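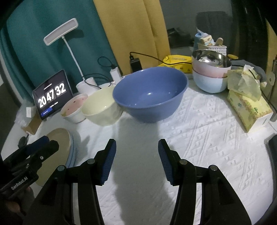

Two grippers at a round table set with bowls and plates, with a clock in view at the back.

Home recording sessions get a shared rulebook

Anyone who has tried to combine gripper recordings from several homes knows the headache: one crew clears the table first, another leaves everything where it was, and a third forgets to say which it did. A new good-practice guide published on 5 October 2026 sets out to fix that, and it's a lovely piece of work – short, clear and written by people who have plainly spent long evenings stacking dishes.

The guide comes from Prastovis, which drafted it with two partner teams, Skistari and Te Moana. It runs to 20 pages and covers recordings made with hand-held grippers in ordinary homes. The partners tried out the draft rules in September on over 3000 recordings of kitchen and table chores.

"We wanted something you could read on the bus and use the same afternoon," said Rosaura Muñoz, who led the writing. "If a rule needed a diagram to make sense, we rewrote the rule."

Much of it is about time. Every session should have a clock with seconds showing somewhere both hands' cameras can pick it up, so that left and right can be lined up later. A tablet or an old phone will do, as long as the digits are large and the screen is set not to sleep.

The guide is also refreshingly relaxed about clutter. Cables, lamps, packaging and the rest of daily life may stay on the table, provided the crew doesn't tidy them halfway through a session. Dishes with food left on them are fine too, but the session notes have to say so.

Nested bowls get a page of their own, and it's the best one in the guide. Crews are asked to grip at the rim, to keep the stack over a soft or covered surface, and to write down the order of the bowls before they start. A dropped bowl stays in the record, marked as a drop.

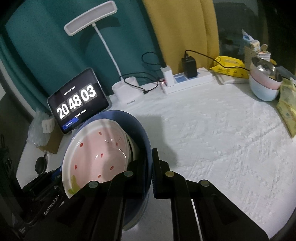

What happens next

Comments on this first edition are open to anyone who records at home, whether in a team or alone. Prastovis says it especially wants to hear from people working in small rooms, where the advice on where to stand is still thin.

Brollasa is already adding the session notes form to its upload page, with 6 required fields and a free text box for everything else. Older recordings won't be turned away, though they will carry a label showing that they were made before the guide came out.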